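Field assistants wanted for a season in the wet forest at Grornthorpe

Hi, I'm Leonie Pirihi, and I look after the seedling side of a long-running study into how tall wet eucalypt forest comes back after logging and fire. I'm looking for three field assistants to come and count very small trees with me. If you like mud, leeches and arguing over whether a thing with two leaves is a myrtle beech or a sassafras, please keep reading!

The study sits across 11 sites in the hills behind Grornthorpe. Some of them were clearfelled and burnt decades ago, some were thinned, some had a patch of old trees left standing in the middle, and a couple have been let be for as long as anyone has records. We go back to the same plots each year and write down what's come up, what's died and what's been chewed. It's slow work and I love it. The question I'm chasing this time is how far the rainforest understorey species will travel from a retained patch into the regrowth next door, and whether the distance matters less once the wattles start to fall over and let a bit of light in.

Kwabena Mahama does the canopy and light measurements, so you'll spend part of the season with him too, mostly holding the other end of a tape. Edem Abubakari runs the soil and leaf litter work and is always after somebody to help sieve. Between the three of us you'll get a fair look at most of what goes on in a forest ecology project, and not all of it is outdoors. When it's bucketing down we stay in at the field station and catch up on sorting, labelling, data entry and fixing things.

What you'd be doing

Most days we leave the station at 7 am and drive to a site, which can be a quick run up the bitumen or a long bumpy one on forestry tracks. From the gate we walk in. The furthest transect is a solid hour of climbing over logs with a pack on, and there's no path to speak of (I keep meaning to re-tape the route, and I will before you get here). Once we're in, we work in pairs along the transect, laying out quadrats, identifying and tagging seedlings, measuring heights and calling the numbers to whoever has the notebook. You swap jobs whenever you get sick of the one you're doing. Lunch is on a log. We're usually back by 4 pm, then it's gear clean-down, because we have root rot in the district and I'm very strict about boots, pegs and tyres.

There are 70 plots in the seedling set and we aim to get through all of them before the weather turns. Last season we missed a handful on the southern side when a creek came up, and I'd dearly like a full set this time.
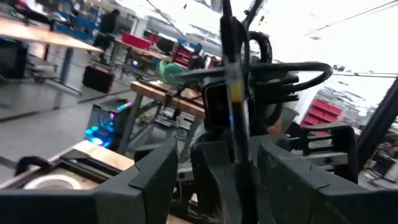

ABOUT YOU

You don't need a degree, and you don't need to have done fieldwork before. I've had wonderful assistants who came from nursing, from shearing and straight out of Year 12. What I do need is someone who can walk over rough, slippery ground all day, write neatly in the rain, and own up when they've lost count so we can start the quadrat again. You'll have to be 18 or over.

Being able to tell plants apart helps a lot, but I'll teach you the local ones. We spend the first few days on nothing but seedling ID, with a tray of mystery cotyledons on the kitchen table, and it does click eventually. If you already know your ferns, I'll be after you to teach the rest of us.

A manual licence is handy for at least one of the three. If you've driven a four-wheel drive on wet clay, say so in your email and expect me to be very pleased about it. A current first aid certificate is required, but if yours has lapsed we'll book you into a course before the season and pay for it.

Pay, food and where you'll sleep

These are paid casual jobs at the standard field assistant rate, with super on top, and I'll send the current pay sheet to anyone who asks. You're paid for travel to the sites and for wet days at the station. The season starts in January and runs for 11 weeks. We work five days and have two off, and you can stay put on your days off or take yourself down to the coast.

Accommodation is at the field station and doesn't cost you anything. There are shared rooms, one decent hot shower, one less decent one, and a wood heater that we do light in summer. Mobile reception is patchy, though the wifi is fine in the kitchen. We put in together for groceries and take turns cooking. Vegetarians, coeliacs and fussy eaters have all survived. Bring your own sleeping bag, proper boots, gaiters and a raincoat you trust. I've got spare gaiters and a couple of raincoats in odd sizes if buying your own is a stretch, so please don't let that put you off applying.

Sorry, no dogs. The sites are in a conservation reserve and there's no way around it.

How to apply

Send me an email with a page or so about yourself and the names of two people I can ring. I don't need a formal cover letter or answers to selection criteria. Tell me about a time you were cold and uncomfortable and kept going, and let me know if there are any dates you can't do. If there's something about your health or mobility that would change how we plan your days, you're welcome to mention it now or bring it up later when we talk.

Jolene McKinnon handles the contracts and pay, so questions about visas, tax or working with us on a student allowance should go to her at the station office. Anything about the forest, the plots or the leeches can come to me.

I'll be reading applications as they come in and having a phone chat with people as I go, so getting in early is a good idea. Everyone who writes will hear back from me either way, though I might be slow if I'm up the hill. If you'd like to ask something before you apply, ring the station after 5 pm and let it ring for a while. The phone's at the far end of the hall.

Leonie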